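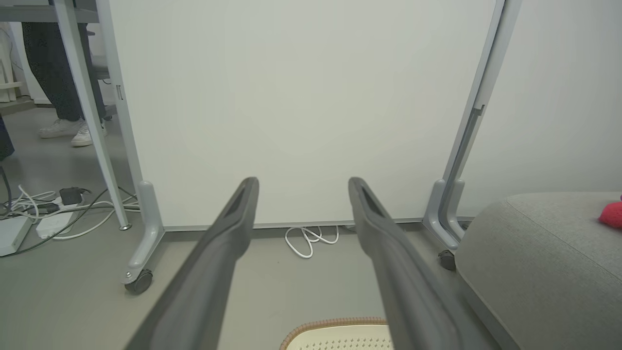 **Can a robot tidy an office or a living room yet?**

Parts of it, under supervision, and at a pace most people would find hard to watch. Picking up a rigid object from a clear floor is close to routine. Cables, soft items and anything under a desk are still mostly human work.

The longer version follows, drawn from our March test block and from notes by Krisztina Juhász, who runs the floor-clearing trials at Wedden.

**Cables**

Cable remains the worst category. A power strip is a rigid body with one or more flexible bodies attached, and the flexible part usually decides whether the pick succeeds. The gripper closes on the strip, the arm lifts, and the cord goes tight against a desk leg or a caster. A person feels the pull and follows the cord back by hand. The Motetti controller detects the pull as a rise in wrist force and stops. Stopping is the correct behavior, but it leaves the strip where it was.

A loosely coiled white cable on a gray floor is the easier case. Contrast is good, and two fingers can take several loops in one grasp. White and black cords crossing each other are harder. The segmentation model tends to assign a crossing to whichever cord lies on top, then loses the lower one on the far side. Juhász logged this as the most common planning fault in the block.

Power adapters and bricks were picked reliably when approached from above. Under a desk there is often no approach from above. The arm has to come in low and level, and the wrist housing needs clearance that the furniture may not give it.

**Furniture on casters**

Mobile whiteboards and panels look like walls to the base planner until something touches them. An unlocked caster rolls at low force, so a panel can shift during a reach and invalidate the map. The current release treats any upright with a wheeled foot as movable and holds the fingers back from it. This has cut contacts. It has also made the strip of floor beneath a panel a no-go area in most layouts, and that strip is where cable collects.

Zübeyde Güneş has proposed a separate low-speed mode for reaching under panels, with the base parked and only the arm moving. It is scheduled for the next block.

**Soft and woven things**

Upholstered seats are simple to avoid and poor to push. The padding absorbs the first part of the motion, the force reading climbs late, and the controller overshoots. For now, ottomans are treated as fixed.

Woven seats and baskets cause a labeling problem. From above, a low round seat and a lidded basket give nearly the same outline, and the two call for different actions. The Georgiev classifier returns both labels with similar scores. We have asked for an "unsure, leave alone" output and expect to have it in the next build.

Fuzzy items such as plush toys are grasped well. Compliance helps here, and finger placement can be off by a fair margin without a drop.

**Results**

The block comprised 2345 attempted picks across all object types. Of these, 2168 ended with the object in the bin. The remainder were drops, force stops or timeouts. The totals flatter the system, as the object list was weighted toward rigid items. Only 32 attempts involved a cable still plugged in at one end, and 3 of those succeeded without an operator stepping in.

Shop-floor figures from the Pollero line will be reported separately. Parts there arrive in fixed trays, and the numbers should not be compared with these.

**People nearby**

All runs with someone seated or standing at a desk used the reduced speed limit. Leg detection worked under the desks we tried, though dark trousers beside dark furniture lowered the confidence score. The stop distance stays at its present setting until that is fixed.

Sites joining the next block should send floor plans and a list of caster-mounted furniture to Güneş before the end of the month. Please note which casters lock.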